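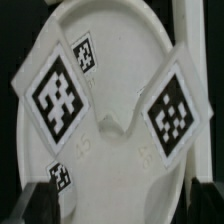
About Prurnine Chess

Hi, and welcome! I run Prurnine Chess, a little chess school in Nestport for grown-ups who are new to the game, or who played a bit as kids and let it slide for a couple of decades. If that's you, come on in. If you're already beating everybody at your local club, you're welcome too, but you may find my classes a bit slow (my students will tell you I can spend a whole evening on one rook ending and go home happy).

I learned the game at my grandmother's kitchen table, with a set that was missing a black bishop. We used a salt shaker. I played all through high school, quit in college, and came back to it when I was working nights and needed something to do with my brain at 3 a.m. that wasn't television. I was terrible! I kept falling for the same knight fork, over and over, and the classes I could find were either for eight-year-olds or for people who wanted to argue about the ninth move of some opening I'd never heard of. So I started teaching the class I'd been looking for.
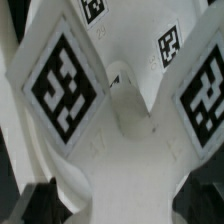
White plastic and square black-and-white markers, up close.

We meet at 3145 Jacobs Avenue, one flight up, and the door is the green one next to the shoe repair place. Beginner class is Thursday evening. I cap it at 20 people, which keeps everyone in pairs and lets me get around to every board at least once. We start with a short lesson, then you play, then we pick one game from the room and go over it together -- only if both players are okay with that. Plenty of people say no the first few weeks and that's fine by me.

The other thing we do is the Zesier Ladder. It's named after the street where I held the very first class, in a living room with bad lamps. You sign up, you get a rung, and you can challenge anyone up to two rungs above you. Games are 10 minutes a side. Win and you swap places, lose and you stay where you were and have to wait a week before challenging that person again. It starts over every November, so if you've been stuck near the bottom, hang in there. 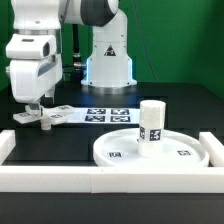
White robotic arm holding a cross-shaped piece over a black tabletop.

A few things people email me about:

You don't need to bring a set. I have plenty, with clocks, and I'll show you how the clocks work.

You don't need a rating. If you'd like one I'm happy to help you find a friendly first tournament and tell you what to pack (a sandwich, a sweater, two pens).

I don't teach kids' classes. I tried it one summer and I was wiped out by lunch every day. If you're looking for something for your child, write to me and I'll pass along the clubs I like.

Private lessons are possible but I only have a few slots, mostly on weekday mornings. We'd go over your own games, so start writing your moves down now, even the embarrassing ones. Especially those!

Your first class is free. Drop me a line through the contact page, or just come up the stairs a little before we start and say hi. The coffee is on the windowsill and the mugs are in the cupboard underneath.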